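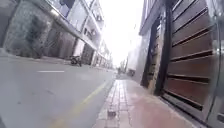

*Brick sidewalk, yellow edge line, strong glare at the far end of the street.*

## Workshop tips: low cameras for sidewalk robots

Notes from the Belwood curb-following tests, updated April 24, 2021. Most of the work was done by Jin-sol Sung; the bench procedures are mine.

**Set exposure on the ground.** With auto exposure metering the whole view, a pale sky takes over and distant curbs wash out. Meter on the lower third only. In our comparison the edge finder lost the curb in 219 of 1262 frames with full metering and in 31 with ground metering. Same route, same lens.

**Use painted lines as a hint.** A yellow line between asphalt and pavers is easy to pick up, but paint fades and stops at driveways. We weight color low and texture high. Brick joints give a strong signal close to the wheels and almost none farther out, where they blend into a smooth strip.

**Mask the near wall.** Slatted gates and garage doors produce long parallel edges that fan outward under a wide lens. The line detector likes them more than the curb. Drop everything on the building side above wheel height before fitting.

**Check the mount for play.**
- Grip the camera housing and twist. Any movement you can feel is too much.
- Put thread locker on the two bracket screws, then let it cure overnight.
- Run the checkerboard again after any change to the bracket.

**Clean the lens with a blower first.** Grit from pavers will scratch the coating if you start with a cloth.

**Label soft frames, don't delete them.** We kept 315 blurred frames in the training set, tagged as such. Removing them made the scores on sharp frames slightly better and the robot worse outdoors. Kane Ormsby repeated the run in July on the Koster route and got the same ordering.

Still open: shiny pavers. Reflections shift the texture score by an amount we can't predict yet, so the planner slows down whenever the score jumps between frames.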